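Members' Forum > International Affairs > Food Aid and Crisis Response
Thread: Fuel price protests in Demer province and the suspension of food deliveries

Posted by: H_Darwish
Members will be aware that deliveries of flour and cooking oil to the northern districts of Demer province have been suspended for most of March. The provincial authority attributes the suspension to the roadblocks set up during the fuel price protests. The protest organisers state that the roadblocks have been opened to relief lorries every morning between six and nine, and that the depots at Fikeck have simply not released the stock.

I should like to ask whether any member has reliable information on the second point. Our local branch has been asked to support a public statement, and I am reluctant to recommend that we sign a text which assigns responsibility before the facts are established.

For reference, the authority's own notice gives 4000 households as registered for assistance in the northern districts, of whom 2199 received a ration in the last completed distribution. No explanation is offered for the difference.
Hala Darwish

Posted by: northquay
The draft statement was circulated to all branches and I have read it. In my view it is already too cautious. The government doubled the price of fuel with two days' notice, and the people now blocking the Fikeck road are largely the same people who are registered for rations. It is difficult to accept that they would turn back their own flour.

Posted by: Registrar_West
I must disagree with the previous contributor on a matter of fact. At least one convoy was turned back at the river crossing at half past seven in the morning, within the hours said to be open. The drivers' association has published the names of the drivers concerned and the registration numbers of the lorries. Whether this was done by the organisers or by some other group I cannot say, but it did occur, and any statement which leaves it out will be open to challenge.

Posted by: northquay
The drivers' association holds the haulage contract with the authority. Its account should be read with that in mind.

Posted by: Registrar_West
Certainly. The organisers' account should be read with equal care. I have no wish to defend the price rise, which I regard as unjust and badly handled.

Posted by: L_Mamo
I was employed until last year on the distribution side of the Skostix relief programme, which supplies two of the four depots at Fikeck, and may be able to assist on procedure.

A depot may not release stock without a signed movement order from the provincial office. The order names the route and is valid for one day only. If the named route is closed when the convoy reaches it, the lorries return and a fresh order must be requested, and in ordinary times a fresh order takes three or four days. Both parties may therefore be telling the truth. A road that is open from six until nine is of little use if the order is signed at ten.

I would also caution against reading too much into the figure of 2199. It counts ration cards stamped at the point of collection. In the last distribution before the protests, the village of Saab alone had 998 registered households and a great many of them collected through a neighbour, whose card was stamped once. The true number of households reached will be higher, though I could not say by how much.
Lensa Mamo

Posted by: H_Darwish
I am grateful to Lensa Mamo for this explanation, which is clearer than anything the authority has issued. May I ask whether the one-day rule is set down in law, or whether it is an office practice which could be altered at once?

Posted by: L_Mamo
It is an office practice. It was brought in after the elections, when stock went missing between Fikeck and the coast. During the floods it was extended to five days by a single letter from the deputy governor, and it could be extended again in the same manner.

Posted by: oldcanal
With respect to all concerned, I believe the discussion is losing sight of the main question. The protests are not about movement orders. They are about wages that have stood still while fuel, bread and bus fares have risen, and about an authority that has declined to meet a single delegation. Members who confine themselves to paperwork risk giving the impression that a letter from the deputy governor would settle the matter.

Posted by: Registrar_West
A letter would not settle the dispute. It might allow flour to reach Saab while the dispute continues, and I do not see why the two should be set against each other.

Posted by: oldcanal
Past experience suggests that once the flour moves, the delegation is forgotten. The organisers have said as much, and I share their concern.

Posted by: H_Darwish
Having considered the contributions above, I propose to recommend the following amendments to the draft at our branch meeting.

The second paragraph would call upon the provincial office to extend the validity of movement orders to five days, as was done during the floods.

The third paragraph would call upon the organisers to confirm the open hours in writing and to name a contact at the river crossing.

The demand that the authority receive a delegation would move from the closing paragraph to the first, which I hope will go some way towards meeting the point made by oldcanal.

The figure of 2199 would be described as cards stamped and not as households fed. The petition attached to the draft carries 2855 signatures at present and remains open. Comments on the wording should be posted in this thread before the branch meets.

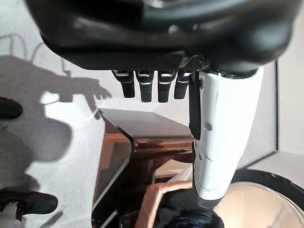
Lensa Mamo: I support the amendments, with one reservation. The second paragraph should be addressed to the deputy governor by title, as the provincial office has no power to extend the orders on its own account and will merely pass the request upwards.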